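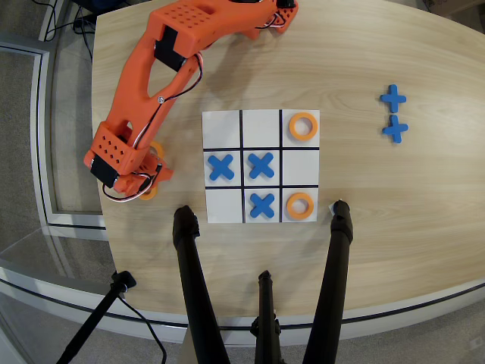

*Slide 1: tic-tac-toe, three blue X's, two orange O's*

**Opening (3 min, don't rush)**

Ask who still plays this for fun. Wait for hands. Then ask who has sat through a survey result they didn't believe. More hands, I'd bet.

Small game, few squares, easy to score. Workplace wellness surveys sell themselves the same way, and I don't buy it.

**Slide 2: the Clikbridge numbers**

- 834 people were sent the form. Read the response line out loud: 32 finished it.
- The report still says "staff feel supported." Which staff?
- Somebody will say the sample was random. It was whoever opened the email.

**Slide 3: Barroso and Grasach**

Same vendor, same 6 questions, same glowing summary at both sites. Grasach was in the middle of layoffs. Pause here.

I asked for the raw answers and got a color chart. Asked again, got a bigger color chart.

**Slide 4: what Prundirach did**

They dropped the survey and looked at sick days and who quit. Dull stuff. I'm not sold on this either, as people quit for all kinds of reasons. But you can check it.

**If there's time**

Skip the bar graph. Take questions on the April renewal, and ask them what they'd cancel first.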